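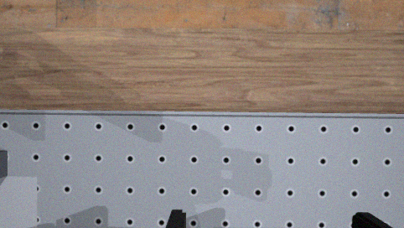 Wood grain above a grey pegboard.

Clindside Book Fair, Jul 20, 2024

I'd been meaning to get to Clindside for years, mostly for the sea stories, and what a day it turned out to be! The doors opened at ten and by quarter past I already had a bag on each shoulder (neither of them mine, I was holding them for a man looking for his glasses).

The small presses were upstairs. Bascombe had the long table by the window, and I spent far too long there with their reissued naval thrillers, which have proper fold-out charts at the back. I came away with three. Next door was Żak, a much newer outfit doing crime in translation. Their first novel had a print run of 800 and they'd brought the last 60 copies with them. Mine is numbered on the title page in pencil.

At two I squeezed in for Evaristo Marras, reading from Punummont, his new one about a smuggler hiding in a mountain customs post. He reads quietly, leaning right over the page, and the chapter with the snowed-in telephone had the whole room stock still. Afterwards somebody asked about research and he talked for ages about mule tracks, timetables and the price of coffee – I could have listened until they locked up.

Lunch was a cheese roll on the steps. The second-hand room is down in the basement and easy to miss, so go there early, before the boxes of old paperbacks have been picked over. I started Punummont on the train home and very nearly missed my stop.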